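Ticket 2375 – Duplicate confirmation emails from the parcel booking form
Opened by: Razia Sethi, Clakstead office
Assigned to: Tariq Arain
Priority: normal
Opened: 16/01/2022

Customers who book a pickup through the web form get the confirmation email twice. Both copies have the same booking number. It happens with and without photos attached.

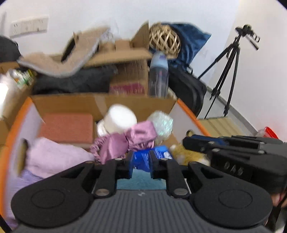
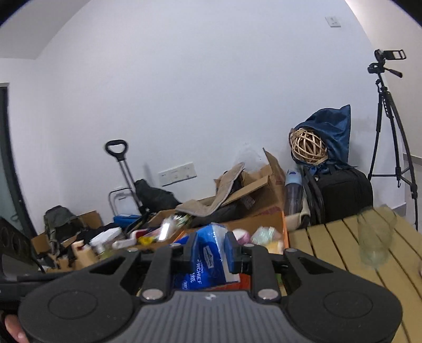

Attachments 1 and 2: open box of household items; blue and white tissue package.

Tariq Arain: Mail log shows two sends, 11 seconds apart. The booking itself is saved once, so the driver list is fine. Which browser?

Razia Sethi: Firefox here. Fahad gets the same in Chrome.

Tariq Arain: Not the browser then. The Gondal mail queue was moved in September and the old job was left running on the Jodmont server. Both jobs read the same table. I stopped the old one and cleared 280 stuck messages – all were copies, none needed resending.

Razia Sethi: Made six more bookings, one email each. Does the old job come back if Jodmont restarts?

Tariq Arain: It would have. Removed it from startup as well. Zubaida Minhas has the login if it needs checking while I'm out.

Status: closed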